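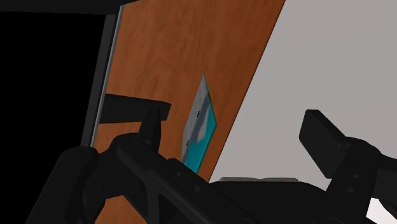 Wooden door with metal push plate (computer rendering).

KENNA IMRIE AND THE GRANBERG 831

Ask Kenna Imrie how she got into building model trucks and she'll tell you she came in through the back end. "Tow hooks," she says. "I bought a junk box of parts at a swap meet for the car bodies, and what I loved was this one tiny tow hook. I wanted to know what it belonged to!"

It belonged to a Granberg, and she has been building them ever since. The latest is the one everybody crowded around at the Skellow show in July: an 831 six-wheel snowplow truck in 1/24 scale, with the blade up, the doors open and eight months of evenings in it.

There's no kit of the 831. Imrie started with the old Stomo highway tractor, a kit she calls "a beautiful chassis with a terrible cab on top," and used the frame rails, both rear axles and most of the engine. The cab is sheet styrene, all of it, built over a block of basswood so the sides would stay square.

"I made the roof four times," she says. "It has this very slight crown, and if you get it flat it looks like a bread truck. The fourth one I pulled over the back of a soup spoon, with hot water, and it dropped right into shape. I was so happy I called my sister."

The blade gave her more trouble than the cab. She rolled it from brass sheet, soldered ribs along the back, and then found that it was heavy enough to tip the model onto its nose. Fishing weights went in under the rear bed. "Put the weight in before you glue the deck down," she says, laughing. "I did it after. With tweezers."

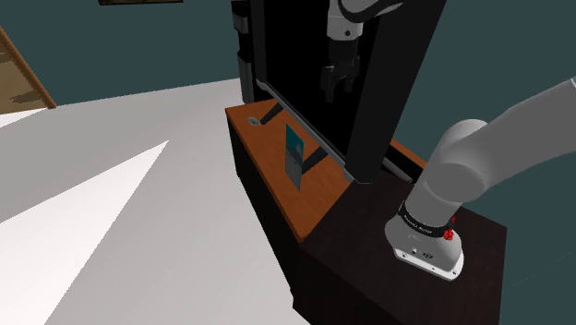
White robot arm with black two-finger gripper, rendered view.

Then there's the color, a wonderful worn highway orange that had people asking all afternoon. Imrie sprays Yusof enamels, thinned more than the bottle suggests, over a brick-red primer. The chips on the blade were made by rubbing through with 800 grit, used wet, until the brass showed. She stays away from painted-on rust. "Plow trucks do rust, but the blade gets scraped every night it works. It should shine along the bottom edge. I went and stood next to a real one in a county yard to be sure."

My own favorite part is inside. The seat has a split in the vinyl, made from masking tape that she painted and then cut, and on the floor is a pair of gloves the size of rice grains. You need a flashlight to find them.

She has plenty of advice for anyone who wants to try a conversion. Pick a cheap donor kit, draw the new parts full size for the scale before cutting anything, and keep every leftover. Her own spares fill 6 tackle boxes, sorted by size, and the original tow hook still has its own compartment.

"I've never used it," she says. "It's 1/25. Wouldn't fit!"

Next on the bench is a Granberg crane carrier, and she's already bought two more of the Stomo kits for the axles.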